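Ticket: Table sits out of level, small brackets at front corners, cloths not folding square
Product: Jando folding table, light wood top with cable grommet
Opened by: Waqas Swati
Assigned to: Florêncio Guerreiro, Atura Furniture Support
Priority: Normal
Status: Resolved

Waqas Swati wrote:
Hi team! First off, I love this table. We bought it for our linen room, where we fold napkins and black serving cloths for a small catering outfit, and it's the nicest surface I've ever folded on. Smooth, pale, easy to see lint against (black cloth on a light top, what a treat). Two things though.

One, the top has a lean to it. If I lay a cloth out as a diamond and fold the side corners in to the middle, the whole thing creeps toward me while I'm working. Two, there's a little grey metal bracket at each side near the front and I can't find either of them in the assembly sheet. Are they meant to be there? Did I leave something off?

The floor is carpet over concrete. Top is on the standard legs, not the Pitkänen height kit.

Florêncio Guerreiro wrote:
Hi Waqas, thanks for writing in, and what a great use for it. The brackets are fine! They take the clip-on side rail, which is sold separately, so the sheet you have skips them. You can leave them on or back out the screws from underneath. If you leave them, check that they're snug.

On the lean, could you try a few things and report back?

Put a level across the top, left to right first and then front to back, with the grommet at the far side from you.
Look under each leg. The levelling feet should be wound out the same amount to begin with.
Press down on each corner in turn and tell me which one gives.

Carpet is very often the culprit. New legs settle into the pile over the first while, and the side people lean on settles more.

Waqas Swati wrote:
Did it all, and wow, you called it. Left to right is bang on. Front to back it drops 5 mm toward me. Both front feet were wound right in (my fault, I never touched them after putting the table together). The front right corner gives a tiny bit when I push on it, the rest are solid.

I borrowed the hard plastic furniture cups from under our old Gaston shelf and put one under each front leg. Big improvement already!

Florêncio Guerreiro wrote:
Brilliant, the cups are exactly what I was going to suggest next. Please do all the legs so they match. Then wind the front feet out 2 turns each, check the level, and keep going by half turns. For the corner that gives, there's a hex bolt where the leg meets the apron. Tighten that one with the table flipped on its back, or get a mate to lift the end while you reach under.

Waqas Swati wrote:
All legs are in cups now. Two turns wasn't quite enough, three did it. The bolt on the front right was properly loose, I got most of a full turn on it. The bubble is dead centre both ways and the table doesn't budge.

Tested it Wednesday with a run of black cloths. Basket on the left for the finished ones, cloth in the middle with a corner pointing at me, grommet at the back.
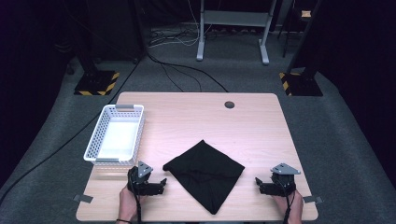 One thing I'm still chasing is the fold itself. With the drift gone I can get the side corners to meet, but the finished square is a touch wider than it is tall. I don't think it's the table any more. Would you have any idea? I know it's not really your department!

Florêncio Guerreiro wrote:
Not my department at all, and I'm delighted to be asked. My mum ran a laundry, so I've folded a few. Measure one of the cloths along both sides before you blame your hands. Cotton shrinks more one way than the other, and after a few hot washes a square cloth often isn't square. Also smooth it from the centre out to the corners before you start, and check that no edge is tucked under itself.

Waqas Swati wrote:
You legend. 7 mm longer one way than the other! I measured a few more from the same batch and they're all the same. I've started laying them with the long side running away from me and splitting the difference on the last fold, and the stack looks gorgeous.

Happy for you to close this. I'll be back for the side rail, a lip on the left would be perfect for keeping the basket put.

Florêncio Guerreiro wrote:
Closing as resolved. Steps that fixed it: furniture cups under all legs, front feet out three turns, front right leg bolt tightened. Please check that bolt again in March, and the feet at the same time. For the side rail, quote part 100 when you order and it will come with the right screws for your brackets. Enjoy the folding!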